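Notebook, cell 2, shelf task
19/05/2026
Entry by Hidayah Teoh

Continuing the shelf stocking demos for Maltamlow. Task text is unchanged: take the containers off the floor and put them on the rack, tall things on the lower deck, short things wherever they fit. Both arms are driven from the leader pair. I was on the leaders all morning and Ojeda took over after lunch.

Started with the usual homing and a gripper check. Left gripper closed a little short of zero, so I re-zeroed it and ran the open/close routine 30 times before recording anything. Fine after that. Wrist cameras both came up on the first try. Exposure is locked at the same value as last week. Do not touch it, or the older demos will not match.

Total in the set is now 143 episodes kept. Threw out 3 today. One was a dropped jar, which I would have kept if I had picked it up again cleanly, but I stopped the recording out of habit. The second was a leader arm bumping the desk. In the third I forgot which can I was going for and hung in the air for a long while. Long pauses are bad for this set, because the policy learns to pause too. If you lose track, end the episode and start over.

Notes on driving:

Lower deck is still the hard part. Coming in from straight above does not work with the slats in the way, so the wrist has to tip over before the gripper gets to the front edge. I now tip it early, while still well out over the floor, and then slide in level. Ojeda tips late and is faster, but his approach touches the top deck more often. We should agree on one way before the next batch. Mixed styles gave us trouble on the Grutimlow set.

Right arm should wait near the front corner of the rack while the left one is working at the edge. If it waits farther back it has to swing across, and the elbows get close.

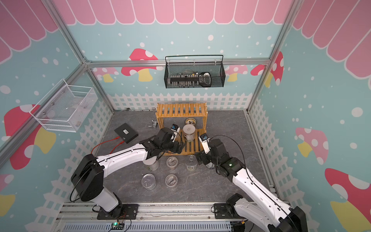
Shelf task with most of the containers still on the floor. Left gripper over the front edge, right one at the corner.

Clear plastic containers are easy to squeeze too hard. There is no force feedback on the leaders, so you have to judge it by eye from the wrist view. I close until the gripper stops moving on screen and then back off slightly. Metal cans can take a full close. Glass jars I grip below the lid, never on it.

Changed the starting layouts in the afternoon. We had been setting things down in nearly the same places every time, and the replay from Hiltimar showed the policy going to a spot on the floor whether or not anything was standing there. From now on, shuffle between episodes. Some starts should have something on the lower deck already, so that it sees a rack that is partly filled. Leave a few containers close enough together that the fingers have to go between them.

Left arm had a lag for a few minutes around episode 120. Leader moved, follower came after it late. Restarted the control process and it cleared. Log line 831 has a timeout on the left bus but I do not know if that is the cause or just happened at the same time. Check the connector at the base before the next session.

To do:
Reseat left bus connector
Pick one approach for the lower deck and write it into the task sheet
Go back through the early episodes and mark the ones with pauses
Ask Hiltimar for a replay on the shuffled starts only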